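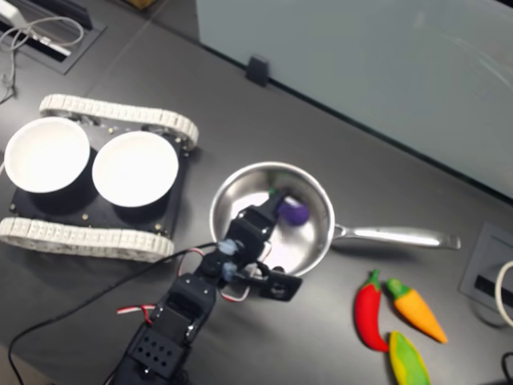 Kadri Eglītis told me once that she had given up on recipes that say "season to taste," on the grounds that if she knew what it was supposed to taste like she wouldn't need the recipe. I laughed, and then I went home and looked through the first draft of this book and found the phrase in it 30 times. So I owe her this chapter.

Chapter 4
Salt, and When to Add It

By now you've got your knives sorted out and you can hold a simmer without the pot boiling over. Good! This chapter is where the food starts to taste like something. We're going to spend most of it on plain old salt, with a detour into acid near the end, and I promise to keep the chemistry light (there's a bit on osmosis in section 4.3, but you can skim it the first time through).

I learned to cook at a lunch counter called Prothero, where the head cook, Wilson Quintero, salted everything from way up high, like he was feeding chickens. I thought he was showing off. Then he had me salt two trays of sliced eggplant, one from an inch or two up and one from shoulder height, and taste them both after roasting. The first tray had bites that made my eyes water sitting right next to bites with no salt on them at all. I've salted from up high ever since, and I sweep the floor more often than I used to.

Timing matters just as much as height. Salt a pot of beans at the end and you get salty broth with bland beans sitting in it. Salt a mushroom too early and it dumps its water into the pan and steams when you wanted it brown. Eggplant likes to sit for 30 minutes with salt on it before it goes anywhere near the oil, though I'll admit I skip this on weeknights and so will you.

One practical note before the first exercise. Salts don't all weigh the same by the spoonful, so pick one brand and one grind and stay with it until you finish the chapter. I'd also like you to own a cheap scale. For pasta water we'll use 15 grams of salt to 1,000 grams of water, and yes, it looks like a lot. Taste the water before the pasta goes in. Write down what you think of it, even if all you write is "yuck."

Exercise 4.1 needs a small saucepan, a can of crushed tomatoes with no salt added, and five spoons. Heat the tomatoes gently, take a spoonful out, then add one small pinch of salt and stir well. Wait a full minute and taste again, next to the first spoonful. Keep going until you've gone one pinch too far.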